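Snacks on the tray, please, and mind the pot plants

BRINCOMBE – If you have ever wondered who teaches a robot to put the biscuits away, the answer in Brincombe is whoever is free after lunch.

Retov, a small automation firm with an office above the shops, is paying locals to tidy packets of snacks in their own lounge rooms using hand-held grippers. Each squeeze of the jaws is recorded, and the recordings go towards training a robot arm that has so far shown little natural flair for groceries.

The job sounds easy enough. Take a packet, put it on the tray, let go, take another. Participants work with a gripper in each hand and are asked to move at the pace of a reasonable adult, a standard the firm has had to explain more than once.

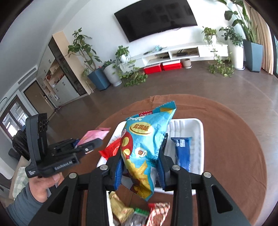 Pay is set by the session, and a session runs 90 minutes including a tea break. Fumbles stay in. A dropped packet that gets picked up again is worth keeping, according to Retov, while a dropped packet that gets eaten is not.

Nest Bevan, who runs the home sessions, spends much of her week on the phone reassuring people that they haven't wrecked anything.

"They ring up mortified because they took three goes at a bag of chips," she said. "I tell them that's lovely, do it again tomorrow. What I can't use is someone who puts the gripper down and does it with their fingers when they reckon I'm not looking. I'm always looking. It's recorded."

Packets are on the syllabus for their bad behaviour. A box keeps its shape when you grab it. A bag of chips crumples, slides and ends up facing the wrong way, and a robot trained only on boxes tends to treat it as a personal insult. The firm's first attempt, programmed in the usual way by engineers at desks, was retired in September after it spent an afternoon pushing a single sachet along a bench with great determination.

The new system, called Fadano, is meant to learn from people instead. Retov wants 500 recordings of the tray task before it lets the arm have another go, and at last count had 665, of which Bevan has thrown out more than she cares to say. Recruiting therefore continues.

Homes are preferred to the workshop for the clutter. Brincombe's lounge rooms come with curtains, glare and greenery, and the firm would like Fadano to meet all of them before a paying customer does. 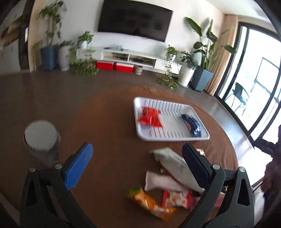
Packets on and off the tray during a lounge room session.

Remote control was tried first, with operators steering the arm from the next room by joystick. It worked, slowly. Bevan says the hand-held tools are quicker to learn, and that nobody's nan has yet asked for the joystick back.

The first buyer is expected to be Mathur, a wholesaler that packs mixed hampers and would like fewer of them to arrive looking sat upon. A trial at its packing bench will start with 8 products, none of them sachets.

Anyone wanting to take part can put their name down at the Retov office before 5 pm. You'll need a table and a steady pair of hands, and the firm asks that dogs be kept outside.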